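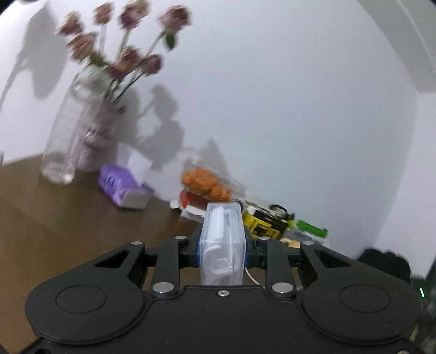 April 2018
By Faraji Makokha

Section 4: Setting up the Pistar water softener

The Pistar leaves the factory set for a house that doesn't exist. The quick-start card says you can plug it in and walk away. I have fitted enough of them to doubt that, so ignore the card and work through the steps below. If yours is the older Muli, the steps are the same except where noted.

Before you start

You need a hardness figure for your own supply. Your water company will give you one by postcode, but it is an average over a wide area and may be well out for your street. Buy a drop test kit and do it yourself at the kitchen tap. The paper strips supplied in the Pistar box are close to useless, in my view. I got three different readings from one glass.

CAUTION: Leave one cold tap on hard water for drinking. The brochure is vague about this. Anyone on a low-sodium diet should ask their doctor before drinking softened water.

4.1 First fill

1. Check that the bypass valve is set to BYPASS. The arrow on the handle is moulded on and easy to misread in a dark cupboard, so use a torch.
2. Turn the mains stopcock back on slowly. Look at both hose joints and feel underneath them with a dry hand.
3. Pour 4 litres of tap water into the salt cabinet.
4. Add salt up to the moulded line. Tablet salt only. Fledis sell their own brand at nearly twice the price of the plain bag, and I have never seen it do anything the plain bag doesn't.
5. Turn the bypass to SERVICE, a quarter of the way to begin with. Wait until the hissing stops, then open it fully.

NOTE: On the Muli the bypass is a pair of levers. Open the inlet first.

4.2 Setting the controller

1. Hold SET until the clock flashes. Enter the time.
2. Press SET again and enter your hardness figure in parts per million. The factory figure is 200. Don't leave it there unless your own test says 200.
3. Press SET again for reserve capacity, in litres. The display will show 483. I can't find anyone at Fledis who will say where this number comes from. It suits two people. A family of four will want more, so try 2000 and bring it down if you get through too much salt.
4. Press SET a last time and leave the regeneration hour at 2 a.m.

If the display shows E17, the valve motor has not found its home position. The printed manual tells you to call an engineer. Unplug the unit, count to thirty, plug it in again and wait. If E17 comes back a second time, then call.

4.3 Checking it works

Run a manual regeneration and leave the house taps alone until it ends. Then test the hot and cold taps with the drop kit. The hot will lag for a day or two while the cylinder clears.

Please don't judge by lather. Shampoo varies too much.

CAUTION: The "Eco" setting is said to save salt. On the Davik valve head it mostly skips cycles, and the water goes hard by evening. Leave it off until Fledis issue the new settings promised for May, and test again after that.

Contact: the service desk, Fledis Water Care | © 2018 Fledis | Back to top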